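Section 4: Fitting the fingers and setting the grip

Complete Section 3 before you begin. The arm should be bolted to its mount, the Mavora wrist plate should be fitted, and the controller should show a steady ready light. Allow one evening for this section if you are working alone at home. In a shared workshop, book the bench for the whole evening and let the other users know when the arm will be powered.

The steps apply to the Orer two-finger kit with ribbed soft covers. If you bought the older kit with plain rubber pads, skip steps 3 and 4.

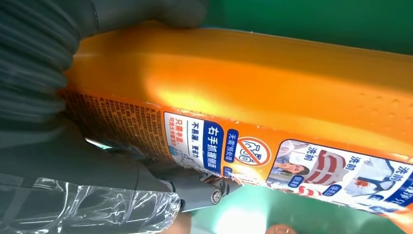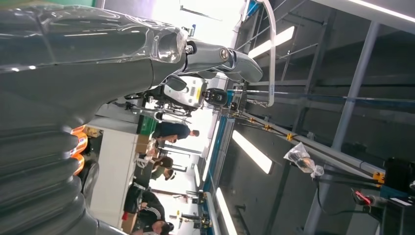
4.1 Fitting the covers

1. Switch off the controller and unplug it from the wall. Wait until the ready light goes out.

2. Open the fingers by hand as far as they will go. They move stiffly with the power off. Do not lever them with a screwdriver.

3. Slide one ribbed cover over each finger, tip first, with the seam facing out. Work it down a fold at a time. A little talc inside the cover helps.

4. Seat the collar of each cover in its groove. Run a fingernail around the full edge to check for gaps.

5. Tighten the pivot screws until the joint has no side play, then back off a quarter turn. The joint should still swing freely.

Note: You can leave protective film on the gripper body until setup is finished. Keep it clear of the pivots and trim away any part that reaches the fingers.

Caution: Do not use oil or spray grease on the covers. It softens the material and the folds begin to split.

4.2 Routing the wrist cables

6. Bring the finger cable and the camera cable back along the wrist together. Leave enough slack for the wrist to turn fully in both directions.

7. Clip both cables at the two marked points on the wrist plate. Do not add a tie between them – the cables have to slide there.

8. Turn the wrist by hand from one stop to the other and watch the slack. If a cable pulls tight, release the second clip and feed more through.

4.3 First power-up

9. Clear the space the arm can reach. Anyone staying in the room should know where the stop button is.

10. Plug in the controller and open the Berisha setup page on your computer. Choose Gripper, then Find Stops. The fingers close once and open once.

11. Check the travel figure on the page. It should read 48. If it is lower, a cover is bunched up at the base. Power down and repeat step 4.

Caution: Keep your hands away from the fingers during Find Stops. The force limit is not active until the routine ends.

4.4 Setting the grip force

Use household containers for this part. Pick at least one with smooth, rounded sides, because flat boxes will pass at almost any setting. Close every cap firmly and start with the container empty.

12. Set Force to 259 and Speed to 50.

13. Place the container on the table and guide the open fingers around it. Keep the fingers off loose label edges, which can lift and slip under load.

14. Choose Close. When the fingers stop, raise the arm a hand's width and hold for ten seconds.

15. If the container slides, lower it and raise Force in small steps. If the sides buckle, reduce Force and take hold nearer the base or the handle.

16. Add water and repeat the lift. Stop at 900 grams total weight, weighed on a kitchen scale. The wrist plate is not rated for more.

17. Choose Save and give the setting a name you will recognize later, such as "round bottle, full."

Note: Settings are stored in the controller. If you replace the Fonby power board, write them down first and enter them again afterward.

4.5 If the fingers do not close evenly

One finger arriving well before the other usually means a pivot screw is too tight. Power down, repeat step 5 on the slow side, and run Find Stops again. If the fault remains, swap the two finger cables at the wrist. A fault that moves to the other finger is in the cable. A fault that stays put is in the finger motor – see Section 7 for removal.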